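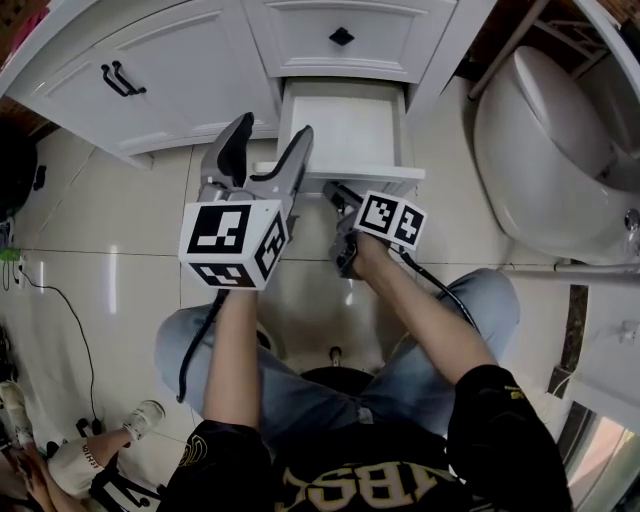 Fig. 1. Bathroom vanity, white, drawer open.

Unit 6 — Storage in small rooms
Notes for the interiors course, rev. 8 June 2022

Last week was clearances around fixtures. This week storage: where it goes, how deep, what it costs you in floor.

Start with the swing and the pull. Every door and drawer takes floor when open. Draw it. Dashed line on the plan, full extension, not half. Most of the plans handed in for the Billar apartment had drawers with no pull line at all, so the conflicts never showed up.

Pull line + person. You stand or sit in front of a drawer, so the zone is drawer depth plus body. Sitting takes more than standing, knees go forward. If a client sits to use the vanity (lots do), draw the stool too.

Drawers vs doors
Drawers — contents come to you, see everything from above. Cost more, runners wear out. Plumbing gets in the way under a sink, so either a U-shaped cutout or a false front.
Doors — cheap, fit round pipes, but the back half turns into a graveyard. Shelf on a slide helps a bit.
Open shelves — fine for towels. Not fine for anything in a bottle, unless client is very tidy. They all say they are.

Worked case: Rokine house, second bathroom
Narrow room, door on the short wall, old pedestal sink, zero storage. Budget for cabinet and fitting $1,687. Client wanted a full-width unit.
First plan: full width, doors. Bathroom door hit the cabinet handle. Out.
Second plan: same width, shallower box, drawers one side only, sink offset left. Door clears. Lost 80 mm of depth, client didnt mind once it was taped out on the floor.
Note the tape. Masking tape on the actual floor beats any drawing for a client who can't read plans.

Handles
Check projection. A bar handle sticks out further than people think and catches pockets. In a tight room use a finger pull or a routed edge. Wet hands slip on small round knobs — mention it to the client before they pick.

Moisture
Raw edges swell. Seal cutouts for pipes, everyone forgets teh back panel. Leave a gap at the floor or use legs. Fan should be sorted before the cabinet goes in, see Unit 4.

Sort before you size
Have the client empty everything out into piles: daily, weekly, hardly ever. Daily goes in the top drawer. Hardly ever leaves the room. Measure the tallest bottle in each pile, then set drawer heights. Not the other way round.

For next time
Redo the Fendance plan with pull lines on everything. One sheet, 1:20. Cabinet no deeper than 525 mm.
Read the Shabalala handout on runners, first half only.
Bring a tape measure, a real one.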